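Ticket 857: Dishwasher stops mid-cycle, error light blinks
Product: Trustel under-counter dishwasher
Status: Closed
Opened: 12th January

Problem as reported
Machine at the Wilton break room fills, runs for 8 minutes, then stops with water in the tub. The start light blinks twice, pauses and repeats. Same result on the quick and normal programs.

Checked first
Filter basket removed and rinsed. Some label paper in it, no change.
Spray arms turn freely.
Supply valve fully open. Flow into a bucket was good.
Power off at the breaker for 30 minutes, then restarted. Stopped at the same point.

Drain side
Two blinks is a drain fault on this model. The pump hums when the cancel button is held down, so it has power. Took the hose off at the sink connection and ran cancel again — only a trickle came out. Blew through the hose and it was clear.
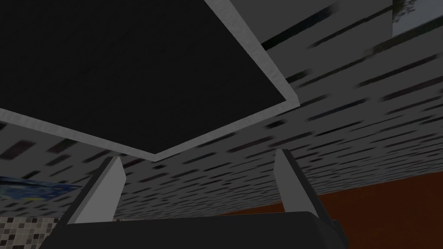
That left the pump itself. Bailed out the tub, pulled the pump cover and found a sliver of broken glass wedged against the impeller. Removed it and the impeller turned by hand with no rough spots.

Refitted everything and ran a full normal program with no dishes. It drained both times and finished without the light. Ran a second one with a full load, also fine.

Follow-up
The hose clamp is worn and should be replaced. Part ordered from Agbayani, to be fitted on the next visit. The Donness office has the same model, last serviced in August, and its filter should be checked too.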